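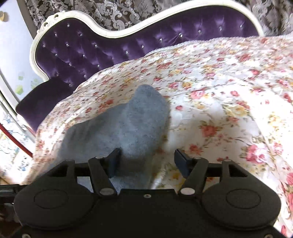

Sock sorting, on the purple chaise again. The quilt with the roses is my table today.

Guilan Li
May 2026

1/ I moved all the laundry work out of the bedroom. The bed is too low for my back. The chaise has a better height, and the quilt protects the velvet from lint.

2/ The gray-blue one is the fuzzy kind. I bought 7 pairs of them at Dulleo, all the same color, so I never have to search for the right partner. Very happy with this decision.

3/ My method: first lay each sock flat, toe to the top. Then smooth it with the hand. After that I put the second one on it and fold them one time in the middle. I do not roll them into a ball, it makes the elastic tired.

4/ Somebody asked me how to clean tufted velvet. I use a soft brush, always in one direction, and a dry cloth around the buttons. Please no wet sponge!

5/ The quilt goes into the machine at 60 minutes, gentle program. It is from a small shop in Haworth and the yellow flowers are still bright after many washes.

6/ Still 13 single socks in the bag from last winter. I give them time until June, then they become dust cloths.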